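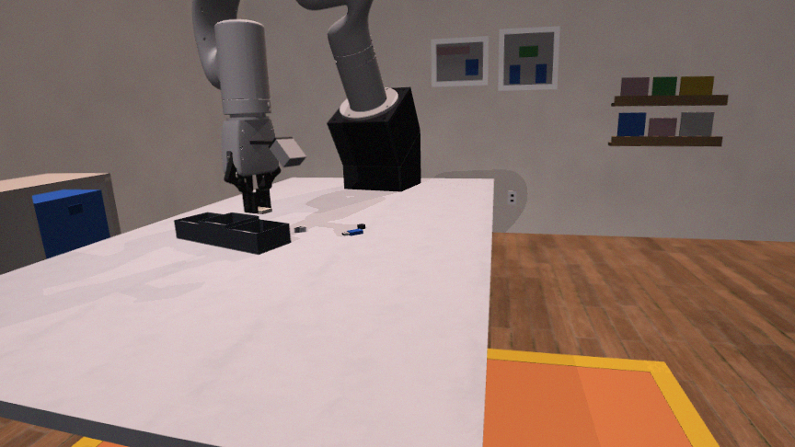
Re: [druvham-users] label printer drops off network after sleep

Same thing at our place, two Jasuvley units, both on the June firmware. Quick notes before I run out the door.

> Since the last update our Jasuvley goes to sleep after
> 600 seconds and then won't take jobs from Druvham.
> Queue says "sent", nothing comes out. Power cycle
> fixes it till next time. Anyone else? Running the
> Cleltance driver, not the generic one.

Yes, Cleltance driver here too. Generic one wakes the printer fine but cuts the right edge off every label, so no use to us.

What I did:

Went into the printer's own web page, Power, set sleep to 900. Didnt help, just took longer to die. Setting it to 0 gets ignored, goes back to 600 when you save.

Then turned off "status polling" in the Druvham port settings. One unit has been up 11 days now. The other dropped once, but that one is on the old switch so I don't trust it.

You lose the low-roll warning with polling off. We can live with it.

Also check the queue for stuck jobs before you test, I had 27 sitting there and they all came out at once. Whole roll gone.

Will try teh older driver tonight if I can find the installer. Does anybody still have it? The download page only has the new one.

D'Souza

Recent in this list
Druvham 64-bit port monitor, where is it?
Blank label between every job
Cleltance driver won't uninstall
Re: Re: Jasuvley roll sensor cleaning
Sharing one printer between two queues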